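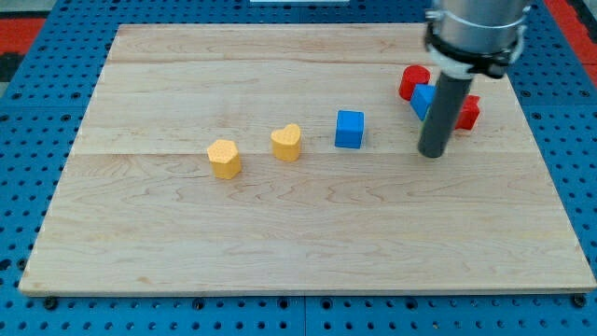
Give the arm the dull part

At Plormont, the toy-block workshop in Nasby, sorting used to be the job you were given when you'd annoyed someone. Up to 2,205 blocks a shift went through human fingers - hearts, cubes, cylinders, the lot - and by the afternoon your wrists knew all about it.

Since May a robot arm has been learning the work, and the mood on the floor is lovely to be around! Beca Harries sorted by hand for six years and now sets the arm its tasks. She was dreading it. "I thought I'd be minding a machine," she says. "I'm teaching it, and it asks a lot of me." She still checks around 400 blocks a day herself, running a thumb along the edges for splinters.

Her colleague Capucine Tanguy has moved to the paint room, a place she'd had her eye on for ages, and is mixing a new green for the spring sets. Both kept their hours and their pay. The old sorting bench is still there too - people eat lunch at it now, and the radio has never been louder.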